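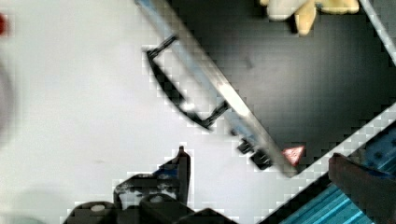
Page last changed: September, 16:40

Notes from the open day, arm bench

We had the visitors from Premmont in two groups, and I stood at the bench both times. I write this down now, before I forget which things were asked.

The task for the demonstration was pick and place on the pale table, with the plush toy and the small red and white triangle as targets on the black area. I had the wrist view on the big monitor next to the bench. This was a good decision. People looked at the monitor much more than at the arm, and the children understood quickly that they see what the gripper "sees". One boy asked why the fingers are so blurred. I explained that the lens is focused farther away than the fingers are.

First group: the plush toy went well. The triangle we missed two times, both times too high. Frøydis changed the approach height by 8 mm and after that it was picked. She also said the black surface gives the camera very little to work with, and I agree. On the monitor it is almost one flat dark field, while the metal bar and the silver rail are easy to follow. For next time I want to try a mat with a printed pattern.

Second group: the stream became blocky on the edges, mostly around the gripper where it is against the light tabletop. I lowered the bit rate to 4000 in the morning because of the guest network, and I forgot to put it back. Log from this run is number 1412, please do not delete it.

Questions I could not answer well:
— How heavy an object can it lift? (I said I will ask Backlund.)
— Does it learn during the day, or only after? Frøydis Wikström answered this one, and better than I would.

A teacher from Vulodton wants to come back with her class. I gave her the lab address.

To do: bit rate back to normal, write to Backlund about the payload, ask Dokton for the price of a patterned mat.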